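How do I get a copy of a police report if I was only a witness?

Posted by Gemma Lightfoot
November 4, 2024

In February I saw a man knocked down by a delivery van outside the Cropper building in Sterkow. I gave a statement to the officer at the time and left my phone number. The man's family has now contacted me through a lawyer and asked whether I would be willing to talk about what I saw. I am willing, but I would like to read my own statement first. It has been a while and I don't want to say something different by mistake.

I called the police records desk and was told that reports are released to "involved parties." The person on the phone was not sure if a witness is an involved party. She told me to send in a form, and the form only has boxes for driver, passenger, pedestrian, owner and insurer. I left all of them blank and wrote "witness" in the margin. It came back two weeks later with no explanation.

Has anyone done this as a witness? Do I need the whole report, or can I ask for only my part? I don't have the report number, just the date and the street. Also, am I required to talk to the lawyer at all?

Larnari

Just ask the lawyer for it. They will have it already. I was a witness to a break-in at my neighbor's and that's how I got mine, took one email.

Rutix

I worked the front counter in a records office for four years, in a different county from yours, so check the details locally.

In most places there are two ways to get a report. The first is the involved party request, and that is the form you filled in. It is quick because the clerk only has to match your name to one of the boxes. If your name is on the witness page and not in a box, some clerks will send the form back without reading the margin. That sounds like what happened.

The second is a public records request. Anyone can make one and you don't have to give a reason. It goes to a different desk, often the city or county clerk and not the police. Ask for "the crash report and any written witness statement given by me," then put the date, the street, the nearest cross street and the time as close as you remember it. You do not need the report number. They can search by date and location. Include a copy of your ID, because a statement may be held back from other people but released to the person who made it.

Expect parts to be blacked out. Phone numbers, birth dates and home addresses usually are. If there is an open criminal case against the driver, they can refuse the statement until it is finished, but they should tell you that in writing and say which rule they are using. If you get a refusal with no reason given, write back and ask for one. My old office had a 60 day limit on appeals and we did turn people away for being late.

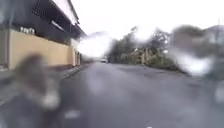

On cost, we charged by the page and a normal crash report was short. A serious one with diagrams, photos and measurements could run up to 100 pages, so say in the request that you want to be told the price before they copy anything.

As for the lawyer, a phone call or a letter is only a request and you can say no. A subpoena is different and you can't ignore that. If you do talk, it is fine to say "I don't remember" when you don't. I would not rely on the lawyer's copy alone, as it may be the summary the officer typed up and not your own words. Ask which one it is.

Gemma Lightfoot

Thank you both. I emailed the lawyer and what they have is the officer's summary – my part is two sentences and one of them has the van going the wrong way. I have sent a records request to the county clerk for the full statement.

Rutix

If the statement itself has the direction wrong too, you can ask the department to add a supplement. They won't change the original, but they can attach your correction to it. Put it in writing and keep a copy.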